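Castadton College
Consumer Studies 2: Reading Claims About Everyday Goods
Handout 4: "Clinically proven" and other things printed on the bathroom shelf
Ó Súilleabháin Building, lower lecture room
Version of 18 Feb 2019

Bring this with you, along with the claim sheet from last time. The reading is the short packet on comparison groups. Please read the tables in it before you read the text, and write down what you think they show. Then see whether the authors agree with you.

1. Where we left off

Last time we sorted claims into those that could be checked and those that couldn't. "Fresh feeling" went into the second pile, and it can stay there. A feeling is yours, and if you say you have it, no lab is going to tell you otherwise. Companies like these claims for the same reason.

Several of you put "advanced cleaning action" into the first pile. I would move it. Advanced compared to what? Cleaning measured how? If you can't say what result would show the claim to be false, then it has no content, however scientific it sounds. The word "action" in particular seems to do no work at all. Try crossing it out wherever you find it and see if the sentence loses anything.

The harder cases are claims that look checkable and were checked, sort of, by somebody, once. That is today's topic.

2. Compared to what

Take a line of the kind you will find on any shelf: "Removes 33% more plaque." Most people read this as "33 percent more than what I use now." It says nothing of the sort. The footnote, when there is one, usually gives the comparison, and the comparison is chosen by the people selling the product.

Common choices:

A flat, basic manual brush, used for one session.
The company's own earlier model.
No product at all, or plain water.
The same mouths before brushing.

The last one is my least favorite. Of course there is less plaque after brushing than before. You could get a respectable number that way with a damp cloth.

Note also that "more" is a relative word. If one brush cleans three units of something and another cleans four, the second cleans 33 percent more. If the first cleans three hundredths of a unit and the second four hundredths, the second still cleans 33 percent more. The percentage is the same and the usefulness to your gums may be nothing. Always ask for the two numbers that the percentage was made from. If they aren't given, ask yourself who decided to leave them out.
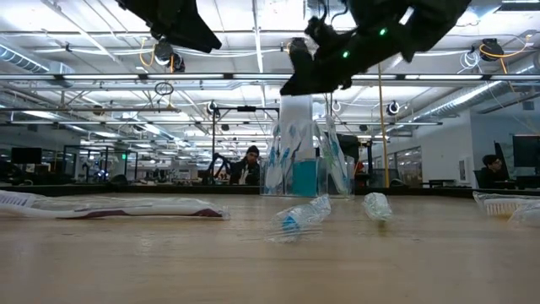
A related problem is the length of the test. Plaque comes back. It starts coming back quickly, and a measurement made right after brushing tells you how well somebody brushed that time. What we care about is whether people keep their teeth and whether their gums bleed less over years. Those studies are slow and expensive, and people drop out of them. So we get short studies with a stand-in measure, and then a package that talks as if the stand-in were the real thing. The term in the reading is "surrogate outcome." You can call it a stand-in if you like, and I will accept either on the test.

Stand-ins aren't always bad. Sometimes there is good evidence that the stand-in moves along with the thing we care about. But that link has to be shown separately, and I would like you to get into the habit of looking for it. Nine times out of ten the advertising copy skips right over the question.

3. Who was asked

Now the Kestunetti example, which we will use for the rest of the hour. The leaflet says that users "preferred Kestunetti paste for all-day freshness" and credits a survey run by Besitz. The method note is on the back in small gray type. From it we learn the following.

Besitz sent the questionnaire to 667 people who had already signed up for free samples. Of these, 200 sent it back. That is a response rate of 30 percent, and the leaflet doesn't mention it anywhere on the front.

Work through what this means before you decide how bad it is. A low response rate does not by itself make a survey wrong. If the people who answered were just like the people who didn't, we would lose some precision and nothing else. The trouble is that we have no reason to think they were alike. Who fills in a form about toothpaste? People who liked it, people who hated it, and people who enjoy forms. The large group who squeezed it out, brushed, and thought about something else is the group least likely to write back, and it is probably the group most like you and me.

Then there is the starting list. Everyone on it had asked for a free sample. We are already a long way from "users" in general. And they were asked about a product they had been given for free, by the company that gave it to them. People are polite. I don't say this to be cynical about people. It is a well-known effect and it goes in one direction.

Last, look at the question itself. The form asked, "Did you notice longer-lasting freshness?" with yes and no as the choices. There was no place for "about the same," and no other paste was tested. I can't find a way to get "preferred" out of that. Preference needs at least two things.

Exercise A. Rewrite the Besitz question so that a person who saw no difference could say so without effort. Then write the claim that the leaflet would be entitled to print if a majority picked your neutral answer. Keep it under one line.

4. "Recommended by"

You will have seen claims that most dental professionals recommend this or that. Three problems come up again and again, and they are worth keeping apart.

First, the question may have allowed more than one answer. If I can tick every brand I'd be comfortable recommending, then nearly every brand can end up "recommended by most." They can all print it, and they can all be telling the truth.

Second, the recommendation may be for the category. A dentist who says "use a soft brush" has recommended every soft brush in the store, including the cheapest.

Third, the people asked may have received samples for their offices. They hand out what they have. A person who hands out a brush can fairly be said to recommend it, I suppose, in the way that a hotel recommends its soap.

None of this makes the product bad. Students often slide from "this claim is weak" to "this product doesn't work," and I take points off for it. A weak claim leaves you about where you were before you read it. There may be a plain, boring case for the product that the marketing department found too plain to print. Toothpaste with fluoride is a good example. The evidence that fluoride helps prevent decay is strong and has been for decades, and it applies to the dull tube as much as to the one with the silver lettering.

5. The shelf as an argument

We tend to study claims as sentences. On the shelf they are part of an object, and the object argues too. Clear plastic lets you inspect bristles, and inspecting them feels like getting information. But could you tell a good bristle from a poor one through a wrapper? I couldn't. Color does similar work. Two-tone bristles suggest that two jobs are being done. Maybe they are, and maybe somebody had two colors.
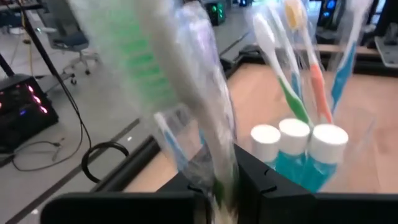
Packaged toothbrushes and toothpaste tubes, standing upright together.

Variety is an argument as well. When one company sells whitening, sensitive, gum care and total care versions at once, you are invited to work out which mouth you have. The question of whether the versions differ much has quietly been dropped. Compare the lists of ingredients, starting with the active ones. In last year's class the group that did this came back annoyed, which I took as a good sign.

Price deserves a word. People do treat a higher price as evidence of quality, and where quality is hard to see, they lean on it harder. I'd ask you to be as suspicious of the opposite rule. "It's all the same stuff" is a claim too, and it needs checking like any other. The sensitive-tooth pastes, for instance, often do contain a different active ingredient. If you announce that everything is identical, you are now the one making a claim without a footnote.

6. A checking routine

For any claim on a package, write short answers to these. "Not stated" is a real answer, and I expect to see it often.

What exactly is being said, in your own words?
Compared to what?
Measured how, and how long after use?
On whom, and how were they found?
Who paid?
What two numbers is the percentage made from?
Would the result matter to someone if it were true?

On the question of who paid: company money is a reason to look harder at the method. It doesn't settle the matter. Plenty of careful work is paid for by people with something to sell, and plenty of sloppy work is paid for by the public. What I'd want to know is whether the study would have been published if it had gone the other way. You will seldom be able to find out, and you should say so in your answer.

7. For next time

Exercise B. Pick one product from home that carries a percentage. Run the routine on it. Copy the footnote word for word, including the parts that seem dull. One page, typed.

Exercise C (optional). Find a claim you believe and try to talk yourself out of it. Give up if the evidence is good, and tell us where you gave up.

The test in June will include one package claim you haven't seen before. You may bring the routine from section 6 on a card. Handouts 1 to 3 are in the tray by the door for anyone who missed them. Please don't take two, the copier is out again.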